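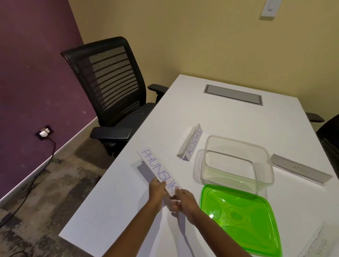 Put the name on the lid and put it on big, Fiona Cowie told the sign-up meeting, and half the fridge trouble goes away by itself.

Shared lunches are back at Cirngate. The reusable box swap, on hold since March while the second floor kitchen got its new fridge, starts again Monday. Same deal as before. You bring food for the table in a box with a lid, you take home a box with somebody else's food in it, boxes come back clean.

What's different is the names. Last time around a lot of boxes went missing and a few went moldy, and no way to tell who to call. So names on lids now, in marker, capitals, first name or last name or whatever people call you. Names on the table as well – a folded white card at each place, so the new people from Naqvi and the Flukine side can be found by whoever wants to ask what's in the rice.

The cards are just folded paper. Blue marker reads best. Some of the first batch were done in something lighter and from the far end of a table they don't read at all, so those are getting redone before Monday. If yours is one of them, come by the front desk and do it over, takes a minute. PHUNSUK and KOSAKSI are fine as they are.

Cowie runs the swap along with the front desk and would like more cooks. There are 12 signed up so far. The tables on that floor will take a good many more than that, and the sheet stays up by the elevator until the end of the day Friday. Sign up for one lunch or all of them. It's OK to skip a week, just cross your name off so we don't set a place.

Containers come from Ditumari, who supply the building's kitchen stuff anyway. Clear base, green lid. Order was 50, delivered last week, stacked in the tall cabinet left of the sink. Deposit is $2 a box, cash in the envelope, you get it back when the box does. Own containers welcome too if the lid closes properly. No foil please, the microwave is nearly new.

Marker comes off the lids with rubbing alcohol and a paper towel. Dish soap won't do it, we tried. There's a bottle under the sink. Don't scrub with the green pads, it leaves the plastic cloudy and then the next name won't take.

One request that came up at the meeting and then came up again – write across the middle of the lid and leave any sticker alone. Write straight on the plastic, big, two lines if you need them, and check the lid is snapped down at all four corners before it goes in the fridge. Soup especially.

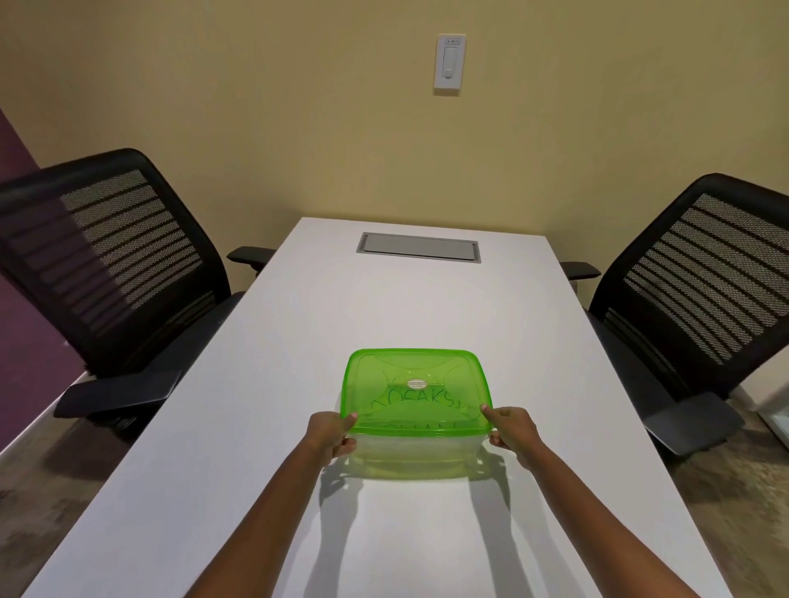

What to bring Monday

A main or a side, enough for one good-size lunch. A list of what's in it, taped to the bottom of the box, with nuts, milk, egg, fish and wheat at the top of the list. That rule hasn't changed and it isn't optional. Boxes with no list stay off the table.

Your own fork if you're picky. The drawer has some.

Boxes in the fridge by 10, top two shelves only. The bottom shelf belongs to the Flukine people and they've been patient about it. Lunch at 12:15. Anything left at the end of the afternoon goes home with whoever's name is on it or it gets thrown out, box washed, lid washed.

Room

Same floor, the room with the long white tables. It's booked through 1:30 and there's a call in there right after, so wipe down and push the chairs back in. Cards get reused, so leave yours in the tray by the door on your way out and dont take it back to your desk.

Questions to Fiona Cowie or the front desk. Menu ideas go on the back of the sign-up sheet, there is already a request for less pasta.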